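Thread on folding long-sleeved knits, carried over from the notes I started in September. Mostly jersey. Wovens behave differently and I will leave them out.

1/ Jersey has no memory for a crease you want and a long memory for the ones you don't. A cotton shirt can be pressed flat with the side of the hand. A thin knit moves under the hand and takes the fold line with it. Most of the bad folds in my drawer come from that one movement.

2/ Work surface. I use the bed. A table is the better height, but a long-sleeved shirt with both arms out is wider than any table I own. The cost is friction: a smooth bedspread lets the garment slide, a quilted one grips the back panel while the front keeps moving, and the shirt ends up twisted on its own axis.

3/ Twist is the first thing to fix. Look at the side seams. If one has rolled to the front, the torso is lying on a diagonal whatever the neckline seems to say. Lift the hem a hand's width, let it hang, put it down again. Pulling sideways only stretches the hem.

4/ On pulling: pinch the hem itself, where the fabric is doubled. Pinching the single layer above it leaves a small peak that stays through the fold. On older shirts you will also see pilling along that edge. It doesn't affect the fold, but I shave it before the shirt goes away for the season. 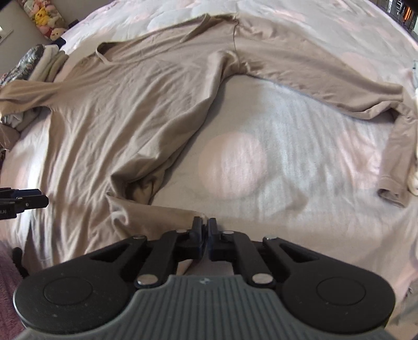 5/ Sleeves next. They never lie the same way twice, and trying to make them symmetrical before folding is wasted effort. What matters is the shoulder. Get the first few inches of sleeve flat from the seam outward and the rest can wander. It gets turned back anyway.

6/ Order I use, garment face-up: smooth from the neckband down to the hem, never up. Clear the bunch in the middle of the body, which nearly always starts as slack at the armpit. Then one side in to a third, sleeve turned down along the new edge. Then the other side. Then hem to neckline, in two folds or three depending on the drawer.

7/ Face-up is a minority position. Vilém Ondrejka folds everything face-down so the front comes out on top. His drawers look better than mine. I go face-up so I can see the neckband while I work, and flip the finished packet once — one extra movement per shirt.

8/ Svetozár Jurčo asked about folding boards. I had the Plevance one for a winter. Fine for T-shirts. With long sleeves the panels catch the cuff on the second turn, and you end up holding the sleeve in place with one hand and the board with the other.

9/ Ribbed or rolled cuffs: leave them as they fall. Flattening a rolled edge by hand lasts until you let go. Keep the cuff off the outer fold, though, or the packet will be thicker on one side and the stack leans.

10/ Light. Side light from a window shows creases that an overhead lamp hides. Half-open blinds are less helpful: the stripes look enough like folds on a pale surface that I have smoothed a shadow more than once.

11/ Stacking. My drawer takes 127 mm of folded height with room to close. Past that the bottom shirts crease under the weight and the work above is undone. File them upright if the drawer is deep enough. Mine isn't.

12/ Correction to 6: for very thin knits, fold in half lengthwise first and skip the thirds. Fewer edges. I'll do sweaters separately, they need a different surface.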